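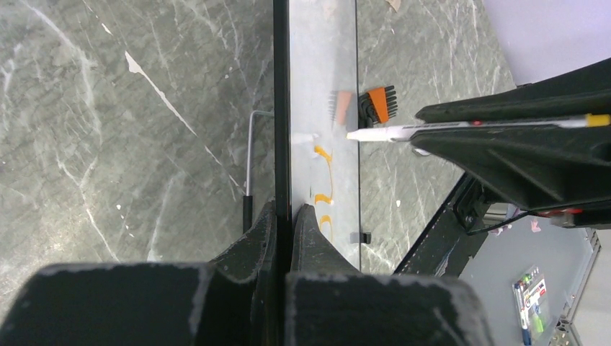
Chamado 2658: deriva do traço na escrita com dois braços
Projeto: Usier (disciplina de projeto integrador, turma de setembro)
Aberto por: Timo Hamann
Responsável: Wiebke Voß
Estado: em observação

Sintoma
Na escrita com marcador, a linha de base sobe para a direita e a segunda linha sai deslocada em relação à primeira. Nenhum erro no log do controlador.

Registro
09:40 – Reiniciado o nó de trajetória. Sem alteração.
10:15 – Conferido o TCP do braço esquerdo. O valor salvo era o da caneta anterior, 4 mm mais curta. Corrigido.
10:50 – Reaperto dos parafusos da base com chave Allen. Folga no segundo parafuso.
11:20 – Teste com marcador amarelo no quadro branco, palavra "you've". Letras legíveis, o "o" fecha com pequena sobreposição no topo, linha de base ainda inclinada.

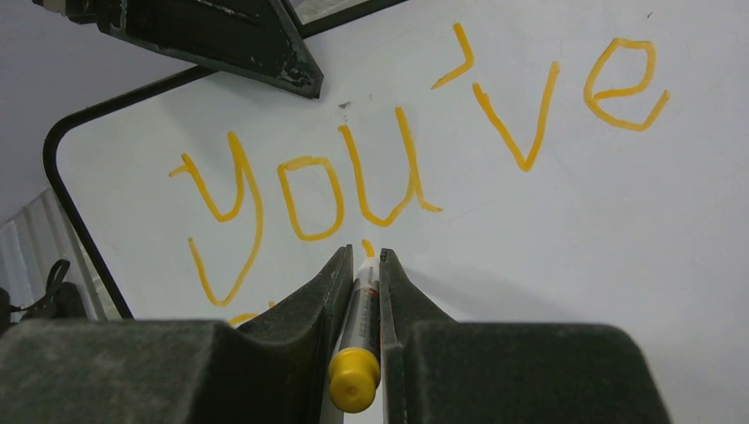 A inclinação é constante ao longo da palavra, portanto o problema está no referencial do plano de escrita e a folga da base fica descartada como causa única. O arquivo de calibração em uso tem 975 amostras; o procedimento da Friederike Reinholz pede nova coleta sempre que o quadro muda de posição.

Pendências
Refazer a calibração do plano (Timo).
Reduzir a velocidade de aproximação para 100 mm/s (Wiebke).
Anexar o log completo do Zeduvton.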